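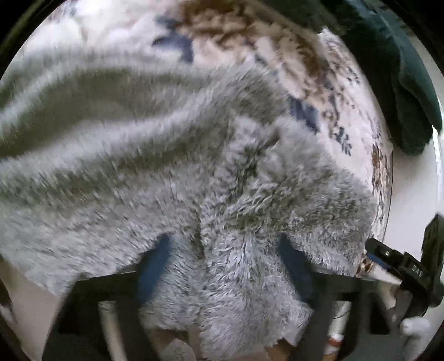

Frida Granström
Practice and Standards Lead, Forkama household handling project

Interim report to the Sundia Fund
13 February 2022

You asked for a report on the code of practice for recording household tasks with hand-held grippers. It exists. It was nine pages in November and is now four, and I would ask the Fund to count that as output.

Where the money went

Most of it went on soft things. Rigid objects had their rules written years ago by people who like mugs, and we have borrowed those rules with thanks. Textiles are another matter. A shaggy blanket has no handle and no obvious top. Our first draft told operators to "grasp the object at its edge", which is fine advice until the edge is under the rest of the object. The rule now says to take a fold that both fingers can close on, and to say in the notes which part of the cloth it was, if you know. "Don't know" is an accepted entry. It is currently the most popular.

We have 2,643 recorded attempts in the store. Of these, 281 were set aside at review, mostly for one of two faults: the operator's notes didn't match the recording, or there were no notes to match. I had hoped for something more interesting.

What the code now says

Start and stop. A recording begins before the hand moves and ends after it has let go. Failed grasps stay in. The old habit of quietly deleting them gave us a very flattering collection and a robot arm with no idea what to do when it missed.

Speed. Move at the pace you would use if you weren't being paid by the attempt. Blur is allowed. A whole attempt of blur goes back.

Homes. Written consent covers the room, and anything with a name or address on it is put away first. Operators check the room again at the end, as post has a way of arriving.

Piles. Mixed piles are labelled as piles. We lost most of a month trying to have each blanket and cloth listed in order of height, and the two reviewers never agreed once. That section was three pages long and I don't miss it.
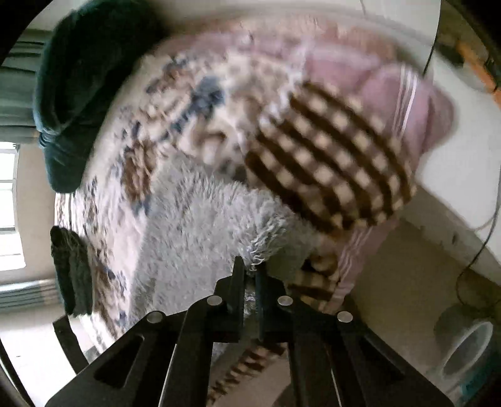 One of the operators at the Wurna site wrote in the margin of the draft that the rule on letting go was still written for boxes, and that with long pile you can open the fingers and find the blanket has other plans. Could "released" please mean that the fibres are clear of the fingers as well?

It could, and it now does. This means going back over 99 attempts marked as released under the old wording, which will take one reviewer roughly 3 days and a good deal of tea.

Still to do

The section on cleaning finger pads between homes is a heading with a blank space under it. The training sheet needs redrawing to match the shorter code. We also owe you a decision on whether outside groups may use the code before the final version. My view is yes, provided they send back their complaints in writing.

Spending is within budget. The underspend on printing is explained by the missing five pages.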